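Thread on how the Bandara album rollout is being counted, as the numbers going around this morning don't agree with each other.

1/ Bandara's second record, Mekeo, went out at midnight Eastern. By 9 a.m. fan accounts had it at number 2 on one chart and number 7 on another. Both are correct. They are different charts.

2/ The number 2 is a store chart. It counts paid downloads over a short rolling window and resets constantly. A few hours of coordinated buying will move it. It says very little about the weekly position.

3/ The 7 is from Vevix, which ranks by streams per track and then averages over the album. Mekeo has 14 tracks, two of them under a minute. Interludes drag the average down. Her first record had none, so comparing the two debuts on Vevix doesn't work.

4/ On the Keyvan Shojaei feature: he is credited as main artist on "Jarkus" and as featured artist on the closing track. Only the first counts toward his own page. That is why his monthly listener figure moved less than people expected.

5/ The birthday post. Bandara shared a set of family photos on the same night and it has more comments than the album announcement. Several sites are calling this a strategy. Her kid was born in January. The birthday is in January. The release date was set by the label last summer.

6/ Pranab Marikar produced more than 200 minutes of material for these sessions, going by his radio interview. The album runs well under an hour. He did not say the rest is coming out. The "deluxe confirmed" posts all trace back to one clipped quote with the second half missing.

7/ The full answer was that the leftover songs are unfinished and that he has no plans to open the files again before the tour. Listen from the top of the interview if you want the context.
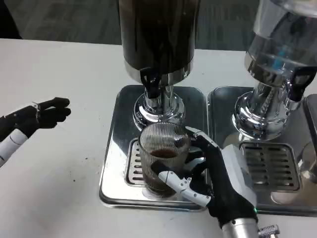

Coffee, a cup. Thread continues.

8/ Tour routing: the fan spreadsheet lists 101 shows. It includes holds, which are dates a venue has penciled in and may release. The official page lists far fewer. Don't book a hotel off a hold.

9/ Weekly chart figures come out after the tracking period closes. I'll add them under this post with the store and streaming totals split out. Replies asking for a prediction will not get one.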